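Some notes on the Treltton finale, now that the channel has confirmed it. Short thread.

The last episode goes out in September. It runs 90 minutes, with no ad break in the second half. The usual slot is half an hour, so they've cleared the evening for it.

Treltton has been on air since before I could read. It has passed 3,000 episodes, and I've seen most of them, some twice when Grerumix was rerunning the early years overnight.

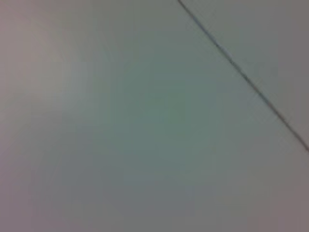

Posted by Reinaldo Tavares
21 July 2025

Returning cast so far: the original Marta, both of the Pell brothers, and the second Dr. Lowe. The first Dr. Lowe was asked and said no. She's doing theater and the dates clashed.

The Pell brothers haven't been in a scene together since the boatyard fire. The channel's write-up says they share "a significant moment" at the hotel bar. I take that to mean they finally talk about the will.

Marta is only back for one scene. It was filmed separately, on the old kitchen set, which had to be rebuilt from photographs. The original was broken up when production moved across town.

Ren is the one people keep asking about. The character left on a bus and was never written out properly. No death, no phone call, nothing. The producers have been asked in three interviews now and each time they change the subject.

My guess is Ren comes back, but late. There's a wedding in the final week and an empty seat has been mentioned in two separate previews. I could be wrong. I was wrong about the twins.

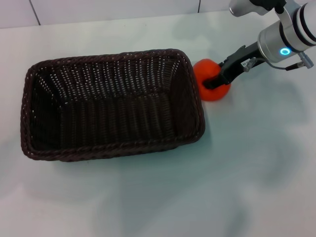 Wellington Guimarães replied that the empty seat is for Marta's late husband, and that Ren would make no sense at a wedding where half the guests still blame him for the fire. He thinks a voice on the phone is the most we'll get.

Fair point on the guests. I'd forgotten the fire was still officially unsolved. But a phone call would be a poor trade after a wait that long, and the writers must know it.

On where to watch: the finale airs live on the main channel and goes up on Oteo the next morning. Oteo is also adding 80 older episodes in the run-up, picked by the writers. The full list isn't out yet. I'm hoping for the flood week and the trial.

If you only have time for 2 before the finale, watch the bus station episode and the one where the Pells' father dies. Most of what has been announced goes back to those – the rest you can pick up as you go.

I'll add to this thread when the list of older episodes is posted.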